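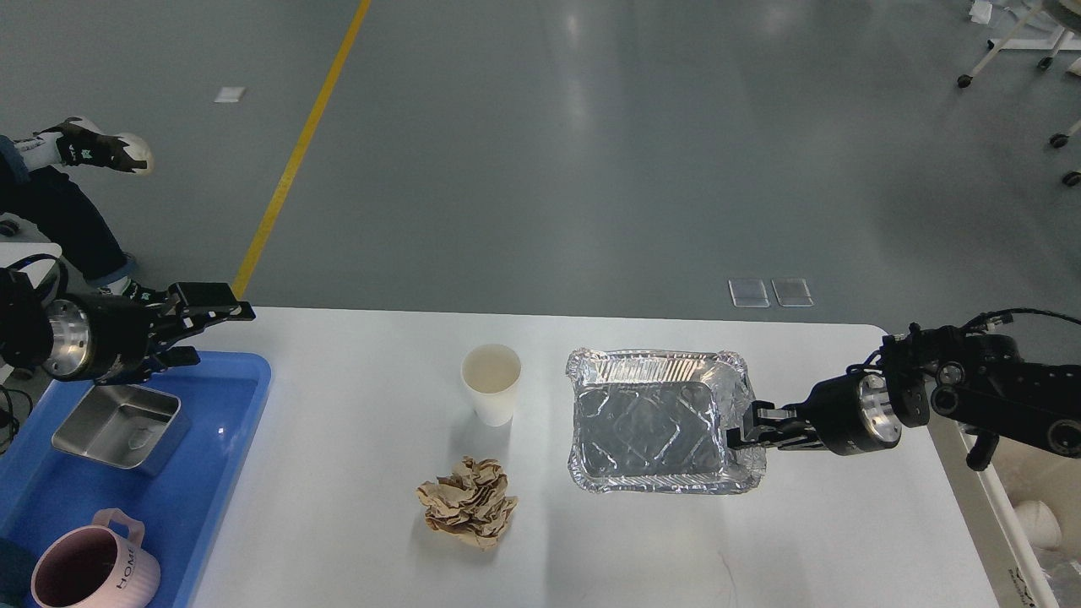 Subject: Re: Marikar with children, train or car?
From: Souad Fawzy
Date: 27th March

Hi all,

We got back from Marikar last week and a few people asked me to write to the list with the details, so I'll do that and answer Evanthia's questions as I go. It was my husband and me with our 2 kids, and my mother joined us for the second half.

We drove from Bullville to Sander and left the car there. The long-stay lot is behind the station, and you pay at the machine before you leave, not when you come back. I missed that and had to walk back from the platform with both bags. The train from Sander to Marikar is the slow one that stops everywhere. The seats are hard but there is a lot of leg room, and the kids could get up and look out of the window on the lake side. Sit on the left going out. After Tetasitz it goes through the tunnel and then there is nothing to see until you come down to the water.

The park pass was the part I was least sure of. We bought the 24-hour one. It runs from the time you first go through the gate, so if you go in after lunch you can use it again the next morning. We did that and it worked well. The afternoon was crowded and we mostly stayed at the wave pool. The next morning the kids went down the long slide over and over with no line at all. The locker key is on a wristband and the smaller band fell off my son's arm twice, so I would put everything in one locker and have an adult wear the key. 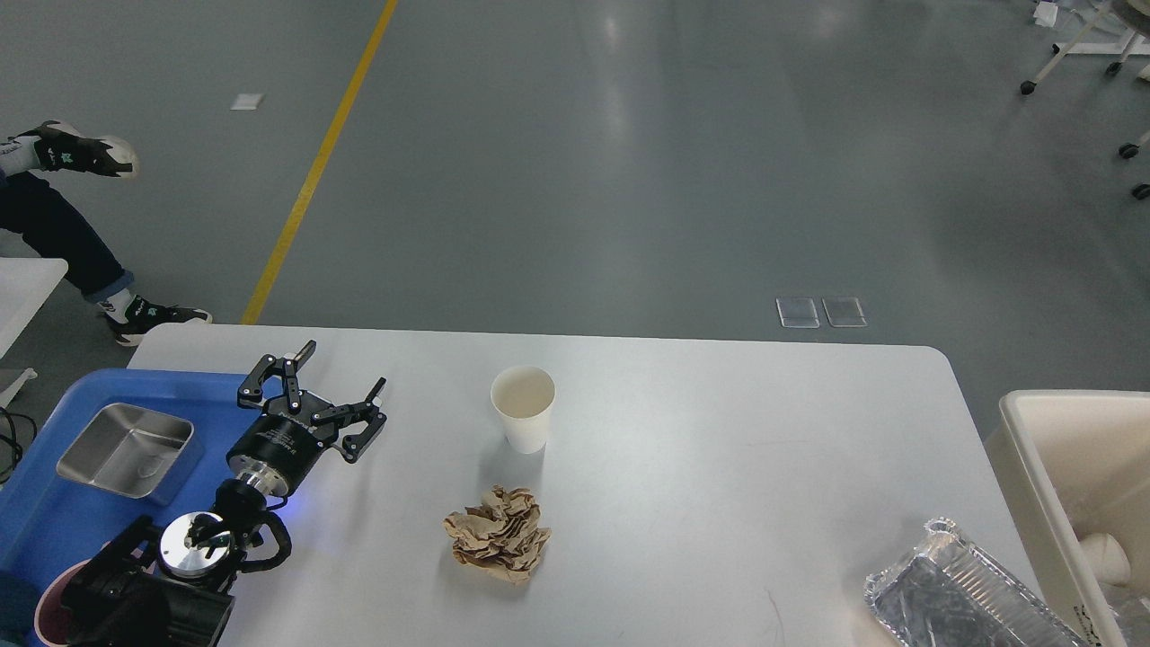
Evanthia Giannakopoulos wrote:

> We're thinking of Marikar in August with our two, and I have some questions
> for anyone who has been lately. Is the train from Sander worth it or should
> we drive the whole way? The map makes the lake road look short but my sister
> says it takes forever. Also, is there anything for a teenager? Mine is 16
> and has already told us he will be bored. And can you bring your own food
> into the park? The website says "light snacks" and I don't know what they
> mean by it.

Your sister is right about the lake road. We took the bus along it one day to Tetasitz and it was slow both ways, with one lane closed at the bridge. They told us the bridge work goes on through the summer. I would take the train.

For a teenager, I would look at the boat rental by the old pier. They let anyone over 14 take a pedal boat out alone, and the kayaks only need a parent's signature. The cable car at Tetasitz is good too. It opened in 1979 and they still use the original cabins, which swing a bit when you pass the towers. My mother kept her eyes shut the whole way up. At the top there is a short trail to a lookout and a longer one down to the village. We took the short one and rode back.

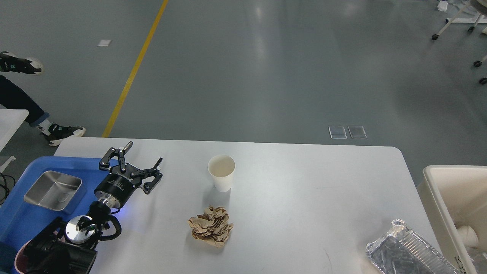

As for food, "light snacks" seems to depend on who is at the gate. They looked in our bag both days and let everything through: sandwiches, cut fruit and a box of crackers. The family ahead of us had to leave a cooler at the desk. Glass is not allowed at all. For the room we bought bread and cheese in town and ate on the balcony. If you rent an apartment with a kitchen, a shallow steel pan like the one on the blue tray in the photo will do for baking pasta for four, and it goes flat in a suitcase with socks packed inside it. Bring some paper cups as well, the plain white kind is fine. Our place had two glasses and one of them was chipped.

We stayed up the hill from the Marikar station. It is a steep walk with luggage, and the elevator in the building is small, so we sent the bags up first. The room was clean and the beds were firm. There was some noise from the street until late. If I went again I would ask for the back.

One more thing for August: the last train back to Sander leaves earlier than it does now. The summer schedule was up on the board at the station and I didn't write down the time, so please check before you buy the return.

Evanthia, if you want the name of the apartment, write to me off list.

Souad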